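Home | Reviews | Opinion | Tips | Contact

Let the software wait for me

Screen readers have gotten cheaper and the voices have gotten better, and I am glad of both. My complaint is with updates. I have used Pindex at work for years, and in March it replaced itself overnight with a version that moved 14 keyboard commands. I found this out one at a time, with a customer on the phone.

A sighted user who loses a button can look around for it. I have my commands in my fingers, and when one stops working I have to stop too. The release notes did list the changes, but they were in a PDF that the new version read out of order.

Emiliano Ojeda, who trains new users at the Bindthorpe center, tells his students to turn automatic updates off on the first day. I used to think that was bad advice, given the security fixes that come along with everything else. Now I think the makers have left him little choice. Sunarow manages this better. It installs fixes quietly and asks before it changes a command, and you can keep the old key layout for as long as you like. It costs nearly 100 dollars more, and I would pay that again.

Vicente Quiroga wrote to me after my last column to say that small companies can't support old layouts forever. Fair enough. I am asking for 2 releases, with the old keys still working and a spoken reminder of the new ones. A table of old and new commands is a small file. Some users have already made one themselves and passed it around by email.

If you buy for an office, ask about this before you sign anything. Ask who decides when an update goes in, and get the answer in writing.

Recent posts
Typing or talking: what I use for long letters
Figueroa headset, second look
Setting up a quiet corner for dictation
Reading PDFs that fight back 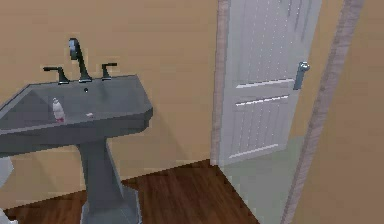
Pedestal sink with dark faucet, computer rendering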